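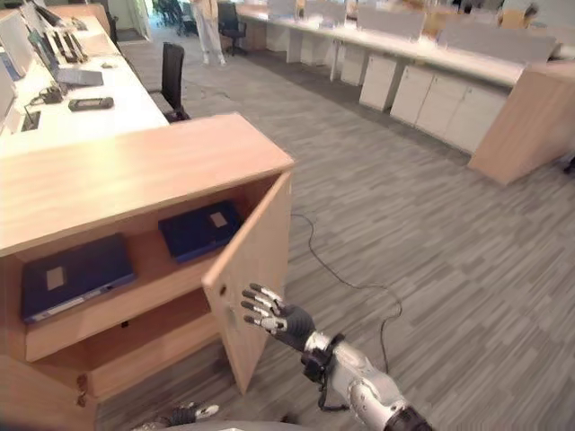
4.2 Comparing hands on the door test

Run this test once for each hand you are trying out. Use the same cabinet and the same arm speed every time.

1. Load the Istell profile for the hand and set grip force to 48.
2. Open the cabinet door and place two binders flat on the upper shelf.
3. Bring the palm up to face the door edge, fingers spread.
4. Start the log and run 100 closing cycles.
5. Save the log before changing hands.

Caution: Keep loose wrist cables clear of the door.

Note: Logs stop at 2,000 entries.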